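Zuvport recalls 2,000 vans over handbrake cable

Oct 12, 2011

Van maker Zuvport is asking owners of its Kernusberg panel van to bring them back to dealers so that the handbrake cable can be checked and, if need be, replaced. The recall covers 2,000 vans built at the company's Grarkine plant, all of them the short-wheelbase model with the diesel engine and five-speed manual gearbox.

The company said the outer sleeve of the cable can rub against a bracket above the rear axle. Over time the sleeve may wear through and let in water and road salt, and the inner cable can then stick or stretch. A driver might find that the lever has to be pulled further than usual, or that the van creeps when parked on a slope.

Zuvport has had 43 reports of the fault from dealers and fleet workshops. In six of them the van rolled after being parked. No one was hurt, though a garden wall and two parked cars were damaged. The footbrake is not affected.
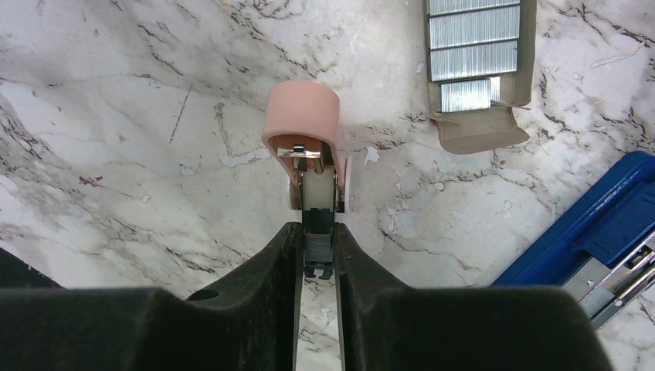

A small pink stapler, held upright.

Letters to registered owners started going out in September and the last should arrive within the next fortnight. Anyone who has bought a Kernusberg second-hand and has not yet sent off the change of ownership papers should ring a dealer with the chassis number, which is stamped on a plate inside the passenger door.

Hanne Ásgeirsdóttir, head of customer service at Zuvport, said the check takes 22 minutes if the cable is sound. Fitting a new cable and a reshaped bracket will keep the van in the workshop for half a day.

"We will do the work free of charge whatever the age or mileage of the van," she said. "If you have already paid a garage to change the cable, keep the bill and send us a copy. We will pay it back."

Until the work is done, drivers are advised to leave the van in first gear when parked, or in reverse if it is facing downhill, and to turn the front wheels towards the kerb.

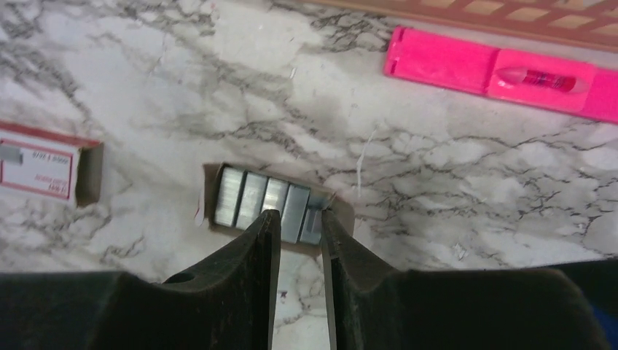

Staple strips in a small cardboard box.

Some of the largest users of the van say they have had little warning. Snorradóttir, a parcels firm which runs the Kernusberg on its town rounds, has taken its vans off the hillier routes for now and is using older vehicles in their place.

Chaltu Yilma, the firm's transport manager, said her own fitters had noticed the wear during routine servicing in the spring and had been wrapping the sleeve with rubber hose as a stopgap.

"It's a cheap part and it's not a hard job," she said. "What costs us is having a van stood in a dealer's yard all morning. I've asked if they will let us do the work here and send us the parts, and I'm waiting for an answer."

Ms Ásgeirsdóttir said the request was being looked at. Fleets with their own ramps may be allowed to fit the parts themselves provided a dealer signs off the work.

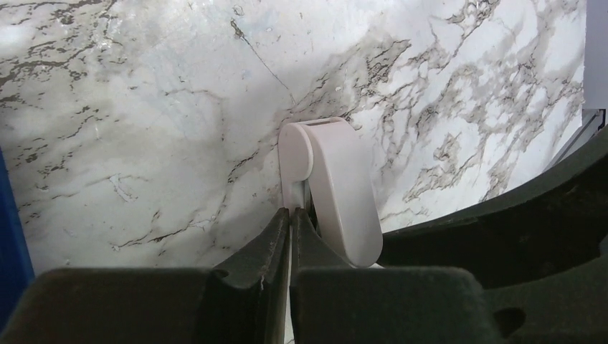
White plastic piece on a marble-patterned surface.

Vans now leaving Grarkine have the new bracket. The long-wheelbase Kernusberg and the minibus use a different cable run and are not part of the recall. Dealers will stamp the service book once a van has been checked.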